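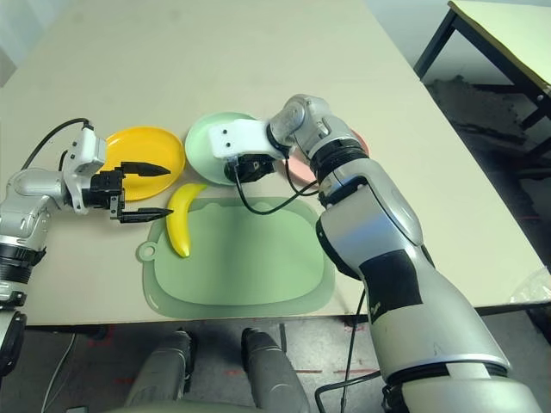
Vol. 93, No. 2

**Jidlow school meals program to extend into November**

2022-04-29 – The Jidlow school district has confirmed that its free lunch program will continue past the summer break and run through the end of November. The extension covers all elementary schools in Jidlow and, for the first time, the two schools in Bremis.

Under the current arrangement, the district kitchen on Ibarra Street prepares up to 1000 lunches each school day. Adding the Bremis schools will bring in a further 300 students. The district stated that the existing kitchen has enough space for the added work, but that a second delivery van will be leased before classes resume.
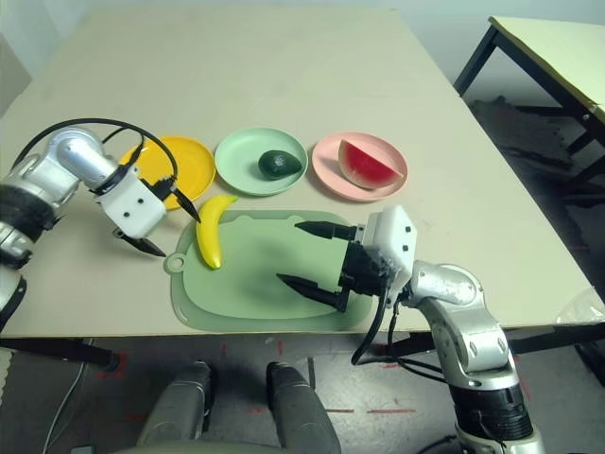

Families already enrolled do not need to apply again. New applications will be accepted at the district office and at the Vedness branch library, where printed forms are also available. Parents of children with food allergies are asked to attach a note from a doctor, even if one was submitted last year.

Menus will be posted at each school one week in advance. The district intends to serve fresh fruit daily and to offer a meatless lunch at every site – a change requested by parents in last fall's survey.
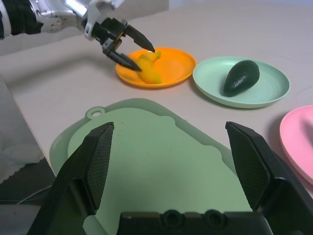

*Fruit on an orange plate.*

Funding for the period after November has not been decided. The school board is expected to review the cost of the program when it takes up the budget for the coming year.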